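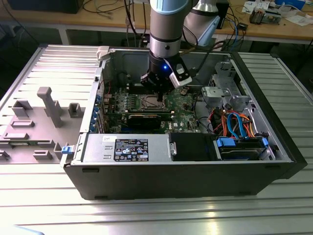
Product Afterlives Group, School of Design and Built Environment

Figure 3. Desktop tower on its side on a slotted aluminum table, side panel off. The graphics card and power supply are in place; the CPU socket has no cooler on it.

4.2 What the colours are for

The office desktop tower has received less scholarly love than the chair beside it. It lived under desks, it was kicked, and when it was opened at all it was by someone paid to do it quickly. Our second set of observations concerns the inside of these machines, and in particular how much of the inside was arranged for a person with one free hand and no manual.

The towers in the study came from the Staltis collection, which took in 4,000 units from schools and council offices before it ran out of floor. We opened 342 of them. Of these, 66 were of the general kind shown in Figure 3, where small coloured plastic parts mark places a hand might go. The retention clips along the expansion slots are blue, and so are the rails on the hard drive and the little release latch at the front corner of the chassis. Nearly everything else structural is grey, silver or black. The reader will have worked out the code already, without training, and so did our participants.

What the code leaves out is more interesting. The latch at the upper corner of the same case is grey, and participants given a similar tower tended to find it last, usually after trying to pull something that did not want to be pulled. Gilberto Apaza, who coded the session recordings, ended up with a category called "polite tugging" and a second called "tugging". The boundary between them was agreed after two meetings and is given in Appendix B.

Cables follow a different logic again. The SATA and power leads in Figure 3 are red, orange, yellow and blue, looped in a bundle above the drive. Blue has now appeared twice, once on parts meant to be handled and once on a wire, and the two uses have nothing to do with each other. Three participants asked whether the blue wire was "one of the ones you press". It seems a fair question. Wire colours follow conventions of their own, older than the case and indifferent to it, and the case designer simply inherits them, much as one inherits a sofa.

The power supply takes the opposite approach to communication. Its label carries white print, certification marks and small logos on a black ground, and in our sessions labels of this type were read by almost no one. Participants looked at the label, registered that it was serious, and moved on. We had budgeted 500 words of this paper for what they learned from it and have been able to return most of them.

We also asked people to rank the parts by how worried they would be about touching them. The bare socket came first by a wide margin, well ahead of the power supply, although several of the same people had described the power supply a minute earlier as "the electric bit". An exposed socket with its metal frame looks delicate and expensive. A silver box looks like a box. Arango and Ullier towers, which we treat in section 4.3, gave much the same ranking even though their layouts differ a good deal.

None of this should be taken as praise of the period. The drive cages were awkward, the bracket edges were sharp - our first aid log for March runs to a second page - and the Gideck cases used four kinds of screw where one would have done. Still, people who had never opened a computer could generally get a drive out of the blue-railed towers, and they were noticeably slower with the later, all-black ones. Times for both groups are in Table 5.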